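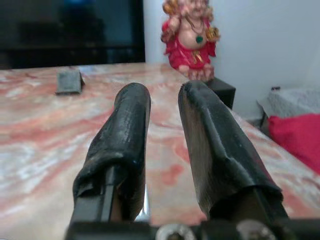
Incidencia 336: la cola de impresión de etiquetas se detiene en el almacén de Pridcombe

Estado: resuelta, en observación
Prioridad: media
Abierta por: Lamisi Mensah
Asignada a: Ayman Issa
Componente: Wudik, servicio de impresión

Descripción inicial
Desde el miércoles, las etiquetas de expedición dejan de salir a media mañana. El trabajo figura como "enviado" en Wudik y la impresora aparece en línea, pero no imprime. Si se reinicia el servicio, salen de golpe todas las pendientes, a veces duplicadas. Afecta solo al puesto de expediciones - recepción imprime con normalidad.

09:40 - A. Issa
Revisado el registro del servicio. Antes de cada parada aparece la misma línea:
spool: tiempo de espera agotado (600 s), trabajo retenido
Pido a Lamisi que no reinicie el servicio en la próxima parada y que me avise.

11:15 - L. Mensah
Parada otra vez. No he tocado nada. El último albarán impreso es de Najafi, con varias líneas de artículo. El siguiente no ha salido.

11:50 - A. Issa
Con la cola detenida:
ping a la impresora: responde
puerto 9100: conexión rechazada
puerto 161 (SNMP): devuelve estado "preparada"
Wudik consulta el estado por SNMP y da la impresora por disponible, aunque el puerto de datos sigue ocupado por una sesión anterior. Eso explica que la pantalla no muestre ningún error.

12:30 - A. Issa
La sesión que retiene el puerto procede de un equipo antiguo de Prernier, el programa de etiquetado que se retiró en febrero. El servicio seguía instalado con arranque automático y abre una conexión con la impresora sin cerrarla.
Acciones:
1. Detenido y deshabilitado el servicio de Prernier en ese equipo.
2. Reiniciada la impresora para liberar la sesión.
3. Vaciada la cola de Wudik, previa exportación de la lista de trabajos retenidos.
4. Reducido el tiempo de espera de 600 s a 60 s.

13:05 - L. Mensah
Imprime. De la lista exportada, unas 5 etiquetas ya estaban pegadas en bultos; las he descartado y he relanzado el resto. ¿Se puede evitar la duplicación si vuelve a pasar?

13:20 - A. Issa
Sí, con la opción "confirmar antes de reenviar" en el perfil del puesto. Activada en expediciones. En recepción la dejo como estaba.

16:45 - A. Issa
Sin paradas desde la intervención. El puerto 9100 acepta conexiones y las libera al terminar cada trabajo. Queda pendiente desinstalar Prernier por completo; requiere permisos de administrador local que no tengo en ese equipo. Solicitud enviada a sistemas.

17:10 - L. Mensah
Conforme. Dejad el tique abierto hasta que se desinstale.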